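Flirberg Hand-Held Teaching Gripper, two-month review

Price paid: $1,961 for the pair
Bought for: recording pick-and-place demos without tying up the arm

I have spent a good part of my working life steering a robot arm with a joystick, a job with all the charm of threading a needle by mail. The Flirberg promises to end this. You hold the gripper in your fist, do the chore yourself, and the arm learns from the recording. The brochure calls it "natural." My wrist had some notes.

Setup

Unboxing to first usable recording took me 23 minutes, most of it spent on a login page. The orange finger pads come fitted, and the square markers on the housings are already in place, a kindness to anyone who has ever stuck one on crooked and spent January wondering why the calibration was off.

In use

The good part is speed. With the Kuster remote rig we used before, Dzifa Kwofie and I were pleased with 60 decent demos in a day. With the Flirberg we had that many before lunch, including the ones where I forgot which bin I was aiming for. You feel the object through the trigger, a little, and a little is a lot more than a joystick gives you.

The less good part is that you start moving like yourself. Facundo Leiva flicks his wrist at the end of every grasp, like a waiter with a napkin, and the arm now does it too. The manual suggests "calm, deliberate motions" and leaves it there.

Soft things are where it shines. The ribbed pads bend around whatever you close them on, so plush toys and rolled socks are easy. Coins and flat cards are a different story, and Ferov's stiffer fingers do them better.

Our usual warm-up is the plush watermelon slice, jaws open, straight in from above the table. 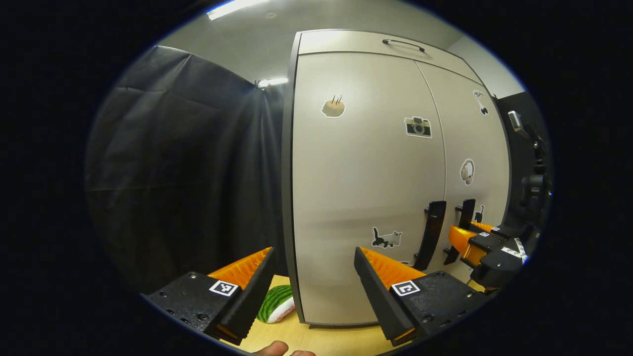
Verdict

Buy it if your demos are mostly grabbing and placing. Skip it if you need force readings, or if your thumb already complains about video games. The trigger spring is too strong and I would pay extra for a weaker one. Four stars, and the missing one is for the login page.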